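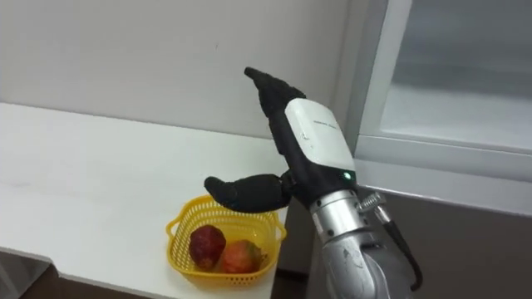
Skustetti: a word list for people who label their pantry

Hi! I'm Kirsty Pomare and I made this because I got tired of spelling "cardamom" three different ways on the same shelf. Skustetti is a plain text list of kitchen and pantry words, with the spellings people really write on jars, freezer bags and shopping lists, matched up to one tidy spelling each. Type in "parm", get "Parmesan". Type in "choc chps" (guilty) and get "chocolate chips".

It started as a note on my phone and got out of hand.

What you get

items.csv: the main list. Columns are raw, clean, group, notes.
groups.txt: the 27 groups, one per line.
skip.txt: stuff I took out on purpose, mostly family nicknames for leftovers.
check.py: a small script that yells at you if a raw spelling points at two different clean ones.

There are 500 clean names right now and a lot more raw spellings than that. The notes column is mostly empty. Where it isn't, it's me arguing with myself about whether a scallion is a green onion (I went with green onion, and the raw column has scallion, spring onion and "grn on").

Where the words came from

Most are from old shopping lists. I had a shoebox of my own, and Jeanine Michiels mailed me an envelope with 60 of hers, some on the backs of receipts, one on a birthday card. Ekua Kpodo typed up the baking section from her own jars and then kept going into spices, which is why spices are so much better than, say, canned fish. Helju Pētersons sent rye flour words and a long list of pickled things, and I'm still working through the pickles.

I typed everything as written, then took out names, phone numbers and anything that looked like a note to a spouse.

How to use it

Put items.csv wherever your script or spreadsheet can find it. In a spreadsheet, a plain lookup on the raw column does the job. Everything in raw is lowercase, so lowercase your own text first or you'll get nothing back and think it's broken. (I did this in January and lost an evening to it.)

To run the check:

python check.py items.csv

No output means it's fine. I know, I should make it print something nice.

Stuff that's wrong with it

It's American grocery English, mostly from three or four households, so it leans hard toward what we eat. Almost no fresh seafood. Very little baby food. Brand names are only in there when people use them as the everyday word, and I was not consistent about it at all.

"Pepper" is a mess. It could be the ground stuff or the vegetable, and a shopping list doesn't tell you. Right now plain "pepper" goes to black pepper and "peppers" goes to bell pepper. That's a guess! If your house is different, change those two rows.

Amounts are stripped out. "2 lb butter" became "butter". If you want amounts, Kylie Tipoki has a separate list called Skammont that keeps them, and hers uses the same group names, so the two line up pretty well. Her frozen group has an extra row for ice, which I keep meaning to copy.

Sending me words

Yes please! Add rows at the bottom of items.csv and I'll sort them. Up to 200 rows at a time is fine, more than that and I'll sit on it for weeks. Leave group blank if you're not sure. Please don't fix spellings in the raw column, the bad spellings are what I'm after.

License

Use it for whatever you want, home or work. A mention is nice but I won't come looking.

To do

Pickles.
Split "cheese" into hard and soft, maybe.
Decide about "half n half" versus "half and half" in clean.
Tea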